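4.2 Do cup-and-ball tasks measure memory?

Tests in which a small object is hidden under a cup have been used for decades to argue that one group of people remembers better than another. We are not convinced that they measure memory at all, or at least not the kind that matters when someone leaves the stove on or misses a bill. The task is short, the objects are few, and the person being tested knows exactly what will be asked. Daily life offers none of these comforts.

The Skillov battery is a good case. Its manual reports that scores hold steady when the same adult is tested twice, and this is often repeated as proof that the battery works. A bathroom scale that always reads 8 pounds too high is steady too. What we wanted to know was whether a person who scored well on the cup items also forgot less at home, and on that point the manual is silent. Innes (Gregor Innes, unpublished notes) raised the same complaint and received no reply from the publisher.

Part of the trouble is that the materials have never been pinned down. Versions of the task differ in the cup, in the background, and in the angle from which the table is viewed (for the angle, see Figure 4), yet scores are pooled as if none of this mattered.
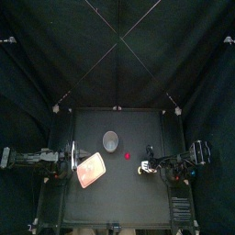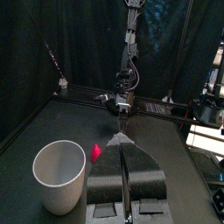
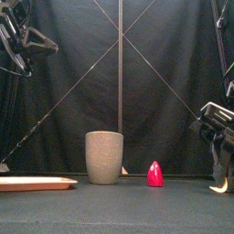 Figure 4. Tabletop setting, three views. First: cup and red ball against black fabric walls. Second: close view with the cup at lower left. Third: view toward the back edge of the table.

We looked again at the Pallow and Ison samples, which together hold over 300 adults and are the ones most often cited in favor of the task. In Pallow, the link between cup scores and diary reports of forgetting was weak, and it vanished once age was taken into account. Ison did better on paper. However, its diaries were filled in by the same people who gave the test, and they had already seen the scores. We would not put much weight on a result of that kind, whichever way it pointed.

The Tagle follow-up, run in November with 21 of the original Ison adults, is sometimes offered as the answer to this objection. It kept the diaries separate from the testing, to its credit. But it also dropped the harder items, so most people scored near the top and there was little left to compare.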